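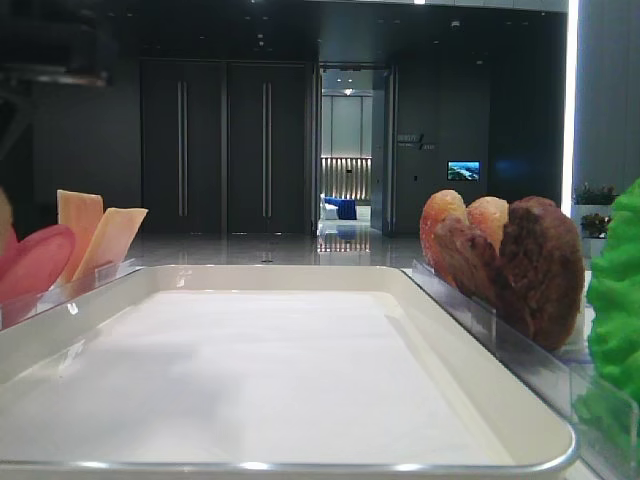
Sandwich Task: Frequently Asked Questions

Kadlow Student Robotics Club, manipulation group. Last revised 11/07/2022. Questions that are not answered on this page go to Baltasar Soler, task lead.

What is the Sandwich Task?

The robot arm picks play food slices from clear upright holders and stacks them on a tray in an order given at the start of the run. The task is scored on the finished stack and on elapsed time. It replaced the block sorting task in May.

Who can take part?

Any enrolled student who has passed the arm safety check. No programming experience is required for the operator role. The software role requires the introductory control course or a short interview with Cyril Inskip.

How large is a team?

Two students: one operator and one software lead. The roles may be swapped between runs but not during a run.

Why play food?

Real food changes shape, sheds crumbs and has to be thrown away. Play food keeps its dimensions from one session to the next, so a grasp recorded early in the term can be compared with one recorded later. The pieces also differ enough in shape and surface to be a fair test. A flat rectangular cheese slice and a lumpy breaded piece do not accept the same grasp.

Why do the slices stand upright?

A thin slice lying flat on a hard surface gives the fingers very little to close on. Standing in a holder, it presents its top edge. The cost is that slices lean, and the lean varies each time the holder is loaded. Do not assume a vertical slice in your code. Teams that hard-code the approach angle usually lose a slice on the first pick.

May we straighten the slices before a run?

No. The judge loads the holders. Pieces stay as they come to rest unless one has fallen out completely, in which case the judge reloads it.

The holders are transparent. Does this affect the camera?

Yes. Depth readings through the front wall are unreliable, and reflections move when the arm moves. The current Ornar release masks the holder walls using a stored model. If you write your own perception code, plan to do the same or to read only the part of each piece that rises above the wall.

The tray is white and has a metal rim. Can we cover it?

No. Glints on the rim are a known source of false edges. Exclude the rim in software. Tape, paper and markers on the tray are not allowed during scored runs, though they may be used in practice if removed afterward.

What software do we use?

Ornar, the club's own control package, is installed on both lab machines. Teams may replace any module except the stop handler. Log files are written in the Drilby format, and a run without a complete log is not scored.

How long is a run?

The limit is 315 seconds from the start signal. The clock does not stop for a dropped piece. A piece dropped inside the tray may be picked up again by the arm. A piece dropped outside the tray is out of play.

How is the score calculated?

The maximum is 600 points. Points are given for each piece in the correct position in the stack, for alignment, and for time remaining. Time points are only awarded if the stack is complete. The full table is in the rule sheet at the lab desk.

Does the lettuce count as a piece?

Yes, when it appears in the order. It is ruffled, so alignment is measured at its center and not at its outer edge.

What happens if the arm touches a holder?

Light contact is allowed. If the holder shifts so that its base leaves the marked position, the run continues but the alignment points are lost. If the holder tips over, the run ends.

Can we practice outside scheduled hours?

Only with a supervisor present. Bookings are made on the Pfister sheet. A slot is released if the team has not signed in ten minutes after it begins.

Can we take the pieces home to measure them?

No. Scans of every piece are in the shared folder, under the same names used in the order file.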